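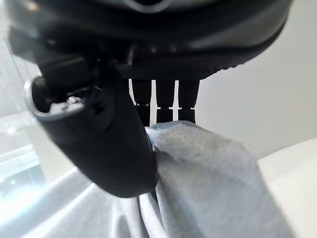

Severin Kofler told the meeting that the old limit had never suited cotton sheeting, and that a single shrinkage figure for every fabric left buyers guessing about what would come back from the wash.

The revised bedding and linen labelling code takes effect on 31 August 2024. It replaces the single allowance with separate limits for length and width, measured after 12 wash cycles. The former code called for 2.

Testing for the revision was carried out by Erenix on 882 pieces of plain white cotton, supplied by Danzer and Clusteck. Almost 700 met the new length limit. Results across the width were less consistent, particularly in lighter weaves, and the width limit was widened in March after objections from both suppliers.

Under the code, each piece is conditioned flat, marked at fixed points, laundered, line dried and conditioned again before it is measured. Tumble drying is covered by a separate schedule. Hems are excluded from the measurement, as stitched edges tend to shrink at a different rate from the body of the cloth. 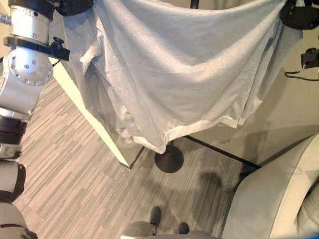 Changes to labels

Labels must state the finished size and the largest expected change in centimetres. Percentages may be printed as well, but no longer on their own. The colour of the label is left to the maker, provided the text remains legible after the full wash program.

Stock labelled under the former code may be sold until it runs out. Dollness, which sells under its own label, has asked for fitted sheets to be treated as a separate class. The request will be considered at the next review of the code, along with a proposed test for blended fibres.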